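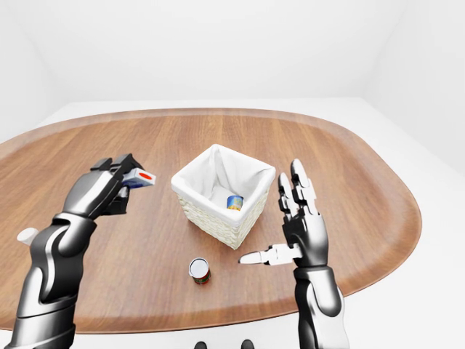
2019-07-12, dye shed notebook

Madder vat again, batch 826. I know, I know, I said I'd leave it alone until the new alum came in, but Chaimae had three skeins of the Sornberg wool sitting in a bucket and I couldn't stand looking at them (she'd scoured them so nicely!). So in they went.

Ground root this time, the Madon stuff, 419 grams into the big enamel pot. Soaked overnight, heat on low after breakfast. I kept it well under a simmer the whole morning and stirred whenever I walked by. The last batch went brown on me and I'm still sore about it. Chaimae thinks I let it get too hot. I think it was the water, and we have agreed to keep arguing.

Color at lunch: a real brick orange, a bit pinker at the tips where the ties were loose. Tied these looser than usual, figure eights with cotton string, and I'm going to keep doing that. Pulled one skein at lunch, left the other 2 in till late afternoon. The later ones are deeper but not by a lot, so I doubt the extra hours earn their keep on the gas bill.

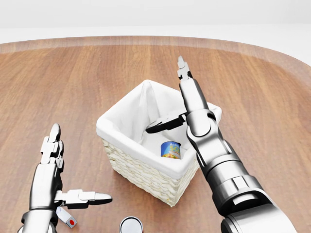 Next thing is the undyed yarn, and what to call it on the Datia order. They want a "natural" to go beside the orange and they keep sending back my samples as too yellow or too gray. The Heo lambswool is the closest I've got. I'd put it near the creamy off-white of that square wicker basket, maybe a hair warmer, and a basket color sitting on honey-brown wood is pretty much the look they described on the phone. I'll wind off a mini skein and mail it with the madder so they can see both together.

To do:
Rinse the late skeins once more, the water was still running peach when I quit.
Save the exhaust bath, there's a pale coral left in it for sure. Lid on, Chaimae, please!
Light test strip in the south window, pull the first piece at the end of July.
Order cotton string.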